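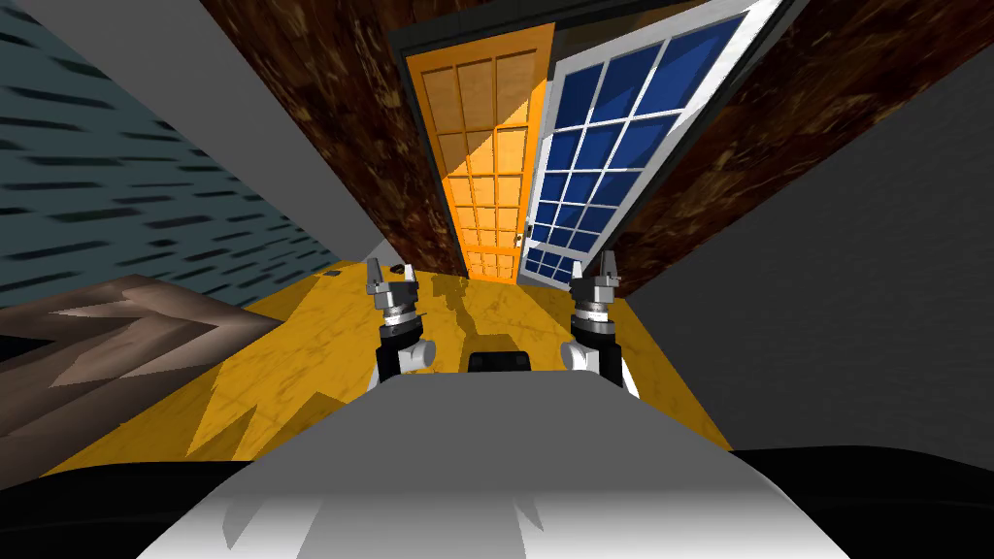
Siriporn Kaewsai
Resident Director, Farkside Players

How to Run a Cue-to-Cue Rehearsal Without Losing Your Evening

If you have only ever acted in plays, the cue-to-cue is that long, slow night near the end of rehearsals when you say half a line, somebody yells "hold," and you stand in a doorway for ten minutes wondering if there's any coffee left. I acted for a good many years before I ever directed, and I thought of cue-to-cue as something to be endured, like the dentist. Then I had to run one myself, for a thriller with a storm in it, and I ran it so badly that we got as far as the first scene change by ten at night and everybody went home cross with me. They were right to be cross.

I've run a lot of them since, here at Farkside and twice as a guest over at Stastcombe, and I've come to look forward to them. It's the first night the show looks like itself! So I've written down how I go about it, mostly for the newer directors in our group who keep asking, and for anybody else who finds it useful.

What it is, and what it's for

A cue-to-cue is a rehearsal where you skip the acting and go through only the moments when something technical happens. Lights change, a phone rings, a curtain moves, a wall rolls on. You start a line or two before each cue, run through it, stop, fix it if it needs fixing, and jump to the next one. It belongs to your stage manager and your board operators far more than it belongs to the cast, and it helps to say so out loud at the start.

It doesn't replace a dress rehearsal. You won't learn anything about pacing, and you shouldn't give acting notes. I keep a pad on my lap and write the acting notes down so they stop itching, and then I hand them out another day.

Before the night: the paper tech

Please don't skip this part. A paper tech is a meeting where the director, the stage manager and the lighting and sound people sit down together with the script, no actors, and talk through every cue from the top. Ours usually happens in my kitchen with a pot of soup going.

You go page by page. At each cue you agree on three things: what happens, the exact word or movement it happens on, and how long it takes. "Lights fade when she leaves" will get you into trouble, as I can tell you from experience. Leaves the sofa? Leaves the room? Write "Lights 14, on the door click, fade over 4 seconds," and everyone will know what to do.

The stage manager writes all of it into the prompt book in pencil. Pencil, because it's going to change. I did once see a prompt book done entirely in purple felt-tip, and by opening night it looked like a bruise.

Count your cues while you're at it. Our last musical had 389 at the end of the paper tech and 395 by opening, and that is far too many to get through in one evening. With a show that size you want to split the acts over two nights and warn the cast well ahead. A small-cast comedy with one set may fit into a single evening with time left for a run of the curtain call.

Making the skip list

Once the cues are in the book, somebody has to decide where you'll jump. I do this with the stage manager, and it takes us an hour or so over the same soup. Go through the script and mark, for each cue, the line you'll start from. Two lines before is usually enough. If an actor has to be moving when the cue happens – crossing with a lamp, say, or coming down the stairs – start from wherever the move begins, even if it's half a page back.

Where you have several cues close together, don't jump at all. Run the whole passage. Stopping and starting five times inside one page confuses people more than it helps, and you end up losing the rhythm that the board operators were trying to find.

Type the list up and give a copy to everyone who has a headset, plus one for the green room wall. The actors like to be able to see how far away they are from their next entrance. Amnuay Bunnag, who has played every butler and vicar we've ever needed, crosses them off as we go.

Setting up the room

Get in early. I ask the crew to come at four if the call for the actors is six. In that time you want the set in its opening position, props on their tables, headsets checked, and a rough sound level set for anything loud. If the lighting designer hasn't finished focusing, cue-to-cue is going to hurt, so do whatever you can to give them the stage to themselves the day before.

Put a table in the middle of the house, five or six rows back, with a dim lamp on it. That's where you, the stage manager and the designers will sit. Yes, I know the stage manager will be in the wings or up in the booth for performances, but for this one evening it saves so much shouting to have everyone in arm's reach of each other. At Stastcombe they lay a big sheet of plywood across the seat backs, and it works nicely as long as you don't lean on it.

Bring a flashlight, spare pencils, a long extension cord, and something to eat that doesn't crunch.

The little speech

Gather the cast on stage before you begin and tell them what's going to happen. Mine goes more or less like this: we'll be jumping from cue to cue, the stage manager is in charge, when you hear "hold" please stop where you are and stay quiet, and when you hear "going back" listen for the line. Wear the shoes you'll be wearing in the show. Wear white or black if your costume is white or black, so the lighting designer can see what they're up against. Bring a book.

Then I thank them, and I mean it, and then I sit down and let the stage manager get on with it. This was the hardest thing for me to learn. If you and the stage manager are both calling out instructions the cast won't know whom to look at, and you'll eat up your evening in crossed wires. When I want to stop, I touch the stage manager's elbow and ask.

Running it

The pattern is the same every time. The stage manager names the line to start from. The actors get into place. The stage manager gives the standby, the operators answer, the actors begin, and the cue is called. Then "hold," and a quick look around the table. Is everyone happy? If so, on to the next.

If something's off, decide fast whether it's worth fixing right now. A timing problem is worth it, and so is anything involving moving scenery or darkness. A color you're not wild about can wait until the morning. The designer can make a note and change it when there aren't fourteen people standing around in corsets.

Do every scene change at least twice. The first time, do it with the work lights on and everyone walking. The second time, do it in show light and at show speed. When we did a farce last October with a revolving bedroom, we did the main change four times before the bed stopped clipping the door frame, and I was very glad we'd taken the trouble. Anybody who says they feel unsafe gets listened to straight away, and the change gets slowed down, or restaged.

Watch the clock, and take your breaks when you said you would. People will forgive you nearly anything if there's a real break in the middle. Kanyarat Rattanakul, who stage managed for me for years, used to set a kitchen timer on the tech table and would stop me in the middle of a sentence when it rang.

When you fall behind

You will, a bit. Look at the skip list at the break and see where you are. If you're badly behind, find the simple cues – a door buzzer, a plain fade at the end of a scene – and agree to pick those up at the first dress. Keep the complicated ones. I'd also let any actor go who has finished their last cue, even if you think you might want them for the bows.

Whatever you do, stop at the time you promised. Tired crews drop things.

Afterward

Sit down with the table for ten minutes before you go. Read through the list of fixes, put a name by each one, and agree when the changes will be in. The stage manager should rub out the old timings and write in the new ones that night, while they're fresh, and somebody should take a photo of every changed page in case the book gets left on a bus. (Ours has been to Vallthorpe and back without us.)

Then send the cast a short note saying what time they're called for the dress, and tell them how good it looked from out front. If there's a particular moment that made you catch your breath when the lights came up on it, put that in too.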